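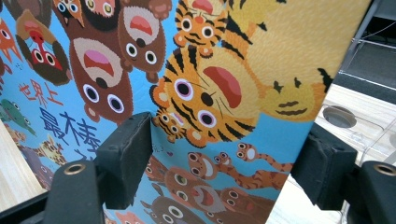 Foam pads on the tiger book. Kitchen-end desk, second evening.

Teaching the gripper to handle picture books

February 7, 2022 | by Neusa Coutinho
5 min read

Quick one tonight, I have to be up early.

So, books. I said after the cutlery drawer that I'd do something soft next and everybody voted towels, and I ignored everybody. Books are harder than they look. They bend. The glossy covers slide. And you can't just grab the middle and hope.

The setup's the same as before if you've been reading along. Hand-held gripper, camera on top, squeeze the handle and the fingers close. I do the job myself with the tool in my hand, the computer records where it went and how far the fingers were open, and the arm gets trained off that later. No joystick. I did the joystick thing at Didham for a year and my demos were garbage, all stop-start, like a kid learning to drive standard. With the tool in your hand you just sort of... move like a person.

Picked up a stack from the thrift store. Mostly plain covers, but the tiger one has turned into the favourite. Blue all over, crammed with animals, most mouths wide open. The lettering on it is Chinese, 世界上 in red and 最棒 in dark blue under that, "in the world" and "the best". Marisa Guerra read it for me over the phone. I hold it whichever way the hand lands, so half the time I'm looking at the tigers upside down. Doesn't matter to the recorder. Might matter to the model, we'll see, I want it to see the thing at every angle.

Notes from this round, mostly for me:

Foam pads are way better than the rubber ones. Rubber grabs too hard on gloss and then lets go all at once. Foam gives a bit. Already getting scuffed on top though, and I have no idea how long a set lasts.

Go in at a slant. If I come straight down, both fingers land flat and I end up pushing the book across the desk. White desktop is slippery too, which doesn't help.

Slow at contact, normal speed everywhere else. I kept doing the oposite. Fast approach, thump, then fiddling for ages.

Don't fix mistakes halfway through and keep going. Finish or bin it. I kept 40 clean ones and deleted a pile of others where I'd changed my mind in the middle. You can feel it when you're doing a bad one.

Elbow. My elbow is wrecked. Tudur Voyle told me to raise the chair and he was right, annoyingly.

Busy covers. This is the part I'm actually curious about. With a plain cover the edge of the book is obvious. With this one there's faces everywhere, stripes, spots of colour, and I wonder if the policy is going to pick some tiger's chin as the edge and go for it. Aldo Santoro reckons it'll be fine once there's enough variety. Aldo thinks everything will be fine. I've put in four busy ones to be safe.

Training goes on the old Pagano box overnight. Last run died partway when the disk filled up so I've cleared it out this time (sorry, holiday photos, you're on the external). If it works I'll post the result. If it doesn't I'll post that as well, but grumpier.

Next up, turning a single page. I tried it twice tonight by hand with the tool and couldn't do it even once, so the robot has no hope untill I work that out.

Ok bed.

Comments

Darnell Tran
Did you try a bit of tilt on the wrist as you close? Helped me lots with magazines. Also we have that tiger book, my daughter is obsessed with it.

Neusa Coutinho
Tilt yes, while closing no. Will try it tomorrow, thanks!

Plometti
still think towels

Tudur Voyle
Told you about the chair.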